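3.2 Surface condition of the red blocks

The blocks considered in this section come from the Eltdale set, which was kept in open storage until May and then moved to closed shelving. All 219 blocks were graded by eye under the same overhead light, first on the top face and then along each edge. The grading sheet was adapted from the one used for the Skinner tiles in Section 2, with two changes: pores and flecks are scored separately, and damage at the rim is scored apart from damage to the face.

Pores are scored first. A pore is any dark pit that can be seen without magnification from a standing position. Pits of this kind are part of the material and were present in every block graded, so the score records only whether they are even or clustered. Clustered pores were found in 17 blocks, all of them from the same shelf. We did not cut any block open and can say nothing about pore size below the surface.

Flecks are whitish marks on the face. They are scored by shape (dot or streak), by direction where there is one, and by where on the face they are densest. Mixed faces, with dots and streaks together, are entered as mixed even when one shape is clearly more common. Edge damage is scored as absent, single or repeated. A chip and a lodged fragment look much alike at this distance, and the sheet treats them as one class – a bright spot on the rim.
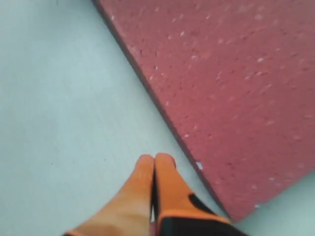

Figure 4. Corner of a red block on a pale surface. The face is matte and speckled, with dots and short diagonal streaks; a small white spot interrupts the long edge.

The face in Figure 4 is entered as mixed, with small dark pores. The rim score for the edge shown is single. The side face reads darker than the top, and we took care not to enter this as staining. Graders who worked from the top face alone did not make that error, but two who began with the edges did, and their sheets were redone.

Across the set, 166 blocks were entered as mixed. The remainder showed dots only; no block showed streaks only. Rim damage did not follow the fleck score in any way we could find – blocks with heavily marked faces often had clean edges. The Trindia blocks, graded later on the same sheet, are reported in Section 3.4.

Two limits should be noted. The Gamov lamp used for grading gives a slightly cool light, and very faint flecks may have been missed under it. The sheet also has no entry for fleck depth, so a mark lying on the surface and a mark set into it receive the same score.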